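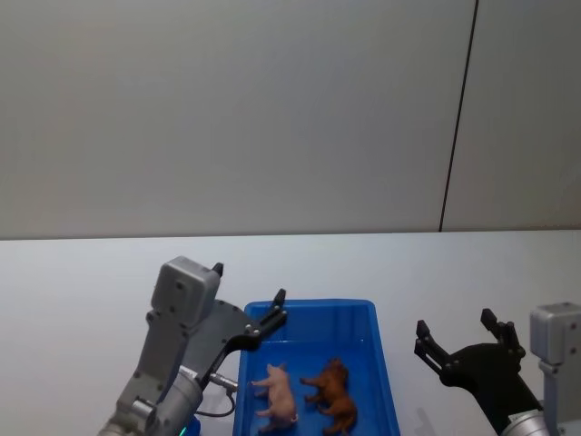
Prokau
Two-arm grasp learning method, research release

Prokau is our method for teaching a pair of arms to pick small, awkward things out of a tray, and we're really pleased with where it has got to! It learns from demonstrations, 200 of them for a new set of objects, and it runs on ordinary parallel grippers with no touch sensors at all.

Toy animals are our favourite test. They have legs, tails and round bellies, they come to rest at all sorts of angles, and a grip that suits a plump pig is no good on a thin-legged toy that may be a horse. The blue plastic bin makes it harder still (the walls slope, and a finger that comes in too low will catch the rim). We do all of this on a plain white table so the results are easy to compare from one lab to the next.

How it works

Each arm has its own small policy, and the two share a short summary of what they see, 256 numbers long. That summary is how they settle which arm goes in and which one holds back. We call this part Prinditz, and you can use it on its own if you already have a grasp planner you like.
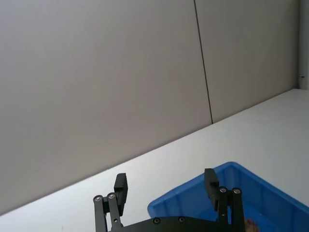

The wrist view matters most in the last stretch of a reach, when the head view is often blocked by the arm itself. Prokau shifts its attention from one to the other as the fingers get close, and learns when to do so from the demonstrations. Watching that switch appear by itself in training was a lovely moment.

What we found

On the Darico bin test, with 60 trials per object set, the shared summary cut clashes between the arms by a factor of 3 compared with two separate policies. Soft toys are still a weak spot, and we're working on those now.

What you get

Training code and trained weights
The Darico test sheets and scoring script
Set-up notes for the Kotian two-arm bench

Updated in September: faster loading of demonstrations, clearer calibration notes.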